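Sorting tray

A sorting tray (also tidy tray, or in parts of Sakside a "rimmer") is a shallow, open dish used on a table to gather, separate or carry small loose things. It has a flat inner panel and a raised rim, and in most modern forms the corners are rounded. Trays of this kind turn up in kitchens, sewing rooms, classrooms and workshops, and they are among the most adaptable household objects ever made. The same tray can hold buttons in the morning, playing cards after lunch and the contents of somebody's pockets at night.

Form

The rim is what separates a tray from a board. Even a very low one will stop a bead or a marble, and it gives the fingers something to hold when the tray is lifted. The panel inside the rim is usually a little lower than the edge and may be smooth, ribbed or lined with cloth. Smooth panels wipe clean in seconds but show every scratch; lined ones are quieter and keep dice and beads from skating about.

Rounded corners have a lovely practical side. Crumbs and pins don't lodge in them, and small items can be swept round the curve with one finger and tipped out over the corner.

Colour is largely a matter of taste, although pale trays have long been preferred for fine work. A pale pink or cream panel shows up dark screws, threads and seeds very clearly, and on a black table the tray itself is hard to mislay.
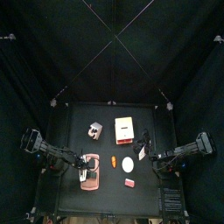 Sizes were never properly standardised. The Venter pattern, for many years the commonest in Sumalport, came in 13 sizes, the smallest meant for a single set of cufflinks and the largest for a full tea service. Most homes got by with two or three of the middle ones.

Use in tidying

The usual method is delightfully simple. Everything on the table is left where it lies, the tray is set down at one side, and objects are moved into it a kind at a time. Flat things such as cards go in first, against the rim. Rounded things follow, and anything tall is left out and stacked on the table.

Sizwe Nel, whose handbook "The Cleared Table" is still the best-loved book on the subject, argued that a tray should never be more than half full. He thought people stopped seeing what was in a crowded tray, and he kept a list of 773 objects he had recovered from the bottom of other people's. His chapter on string is a joy.

Stacking and standing

When a tray isn't wanted flat it can be leaned upright against a wall, which frees most of the table at once. The recessed panel then faces outwards and the rim serves as a foot. Glossy plastic trays catch the light strongly in this position, and old scratches and smudges that are hard to notice from above become plain.

Blocks are a favourite companion. A column of rectangular blocks takes up very little room in front of a leaning tray, and the tray makes a fine light backdrop for judging whether the column is straight. Children in Tastmont play a version of this with four blocks, where the top one must stand higher than the tray's upper rim. Blocks with a matt surface are easiest to pile neatly. A slight offset between one block and the next does no harm, and in a tall column it is almost unavoidable.
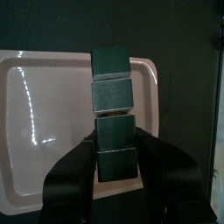 Care

Plastic trays need only warm water, a drop of washing-up liquid and a soft cloth. Scouring pads dull the shine for good. Cloth-lined trays should be brushed out dry.

Trays stored in a pile tend to stick together at the rim. A sheet of paper between each pair prevents this, and the tray museum in Tastmont, where nearly 50 are on open display, uses plain tissue.

See also

Button box
Drawer divider
Tea tray

Comments

marrowfat
So pleased to see the Venter pattern get a mention! My gran had the tea service one and it lived on top of the wardrobe as it wouldn't fit anywhere else.

Pilchard_K
In Sakside we say "rimmer" for the wooden ones only. The plastic ones are just trays. Could somebody fix the first line?

tess in the attic
We played the block game with five when I was small, but my cousins swore by four. Does anyone know if the rules were ever written down?

marrowfat
@tess I think there's a page on it in the back of the Nel book, the May reprint. I'll have a look when mine comes back from my sister.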